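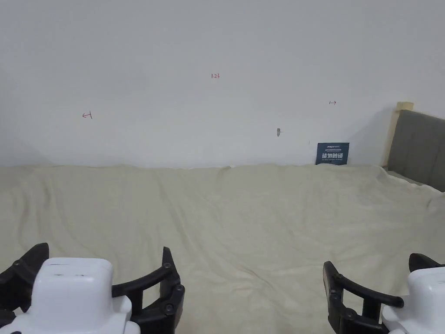 客房整理记录(七月)

我学中文已经6年,平时写得不多,如果有句子不自然,请大家原谅。这一页是给家里人和几个朋友看的,他们常常问我:小房间现在怎么样了,什么时候可以来住。我想,一边看一边读几行字,比在电话里解释要清楚。

我们的房子在 Merkavska 街上,房间朝北,夏天凉快,冬天有点儿冷。以前这里是放箱子的地方,箱子一直堆到窗台。今年春天我决定把它改成客房。我一个人慢慢做,只有周末有时间,所以花了3个月。

墙

墙是白色的,很平,什么画也没有挂。我喜欢这样。以前这面墙是浅绿色,颜色不均匀,晚上开灯的时候特别难看。我先把旧的颜色磨掉,再刷白。第一遍刷得太薄,下面的绿色还透出来,所以等了一个星期,又刷了一遍。

墙上有几个很小的记号:中间偏上的地方有红色的“123”,左边一个箭头朝左,右边一个箭头朝右,箭头旁边都有一条短短的竖线。字很细,站在门口差不多看不见。右边箭头的下面还有一个很小的灰色东西,从墙上伸出来一点儿,像小钩子。现在上面没有挂什么。我母亲建议挂一面镜子,我还没有决定。

床

床很大,放在墙边,占了房间的大部分。有人说客房用小床就够了,可是我的朋友来的时候常常带孩子,大床方便得多。床头是深灰色的,外面包着布,旁边可以看见一根浅色的木头柱子。柱子的顶上包着一段米色的美纹胶带。

床架和床头是在 Mujić 家具店买的,就是车站后面那一家。店不大,老板会把所有的螺丝装在一个信封里,信封上写好数目,这一点我很满意。运费另外算,总共付了3,617。我对比过别的店,便宜的也有,但是要自己去仓库搬,我没有车。

装床用了一个下午。说明书上的第三步和第四步,我觉得顺序应该反过来:先把横木放好,再拧紧床头,不然中间会差一点儿距离。如果你也买了同样的床,可以试试我的办法。

床单

床单是奶油色的。我本来想买纯白的,后来在 Usitz 的布料柜台比较了很久,白墙加白床单,看起来太像医院。奶油色暖一些。料子洗过两次以后变软了。右边的床单有一点儿鼓起来,堆在床垫边上。我铺床单的技术还不好,尤其是床角,每次都要拉好几回。洗的时候水温不要太高,店员告诉我会缩水,这句话我记在了洗衣机旁边的纸条上。

牌子

靠墙立着一块深蓝色的小牌子,白色的字写着“请勿触碰”。它站在床的后边,下面有一部分被床单的褶子挡住。我很喜欢“请勿”这两个字,比“不要”客气,也比“别”正式。我的中文老师说,在博物馆里常常可以看到这样的写法。

还没有做完的事

窗帘还没有。我量了三次窗户,三次的数字都不一样,这个星期一要再量一次。

床头灯订了 Ovex 的,夹子式的那种,可以夹在床头上面。店里说要等5个工作日。

地毯我还在考虑。冬天下床的时候脚会冷,所以应该有一块,可是颜色很难选。灰色和床头接近,也许太暗;米色容易脏。如果你们有意见,请写在下面。

另外,衣柜的门关的时候有声音。我在合页上滴了油,好了两天,然后又响。来住的人晚上开柜子,请轻一点儿。

被子和枕头现在放在我自己的房间里,客人来的前一天我会拿过去晒一晒。

读者留言

小麦田:墙刷得很干净!请问第二遍用的是滚筒还是刷子?我家的墙总是留下一条一条的印子。

作者回复:谢谢。大的地方用滚筒,墙角用小刷子。滚筒蘸得少一点儿,印子会少很多。

北窗:地毯我投米色一票。买短毛的,吸尘器一吸就好,没有你想的那么容易脏。

阿橘妈妈:胶带如果要撕,最好早点撕,贴久了会留胶。我家的桌腿就是这样,后来用吹风机吹热了才弄下来。

旧书包:我也在同一家店买过床,第三步和第四步真的应该换过来,我拆了一次才明白。

最近的文章

阳台上的番茄,第二年
怎么把旧箱子分类(给搬过家的人)
厨房抽屉的新隔板
刷墙以前要准备的东西
一张小书桌和它的四条腿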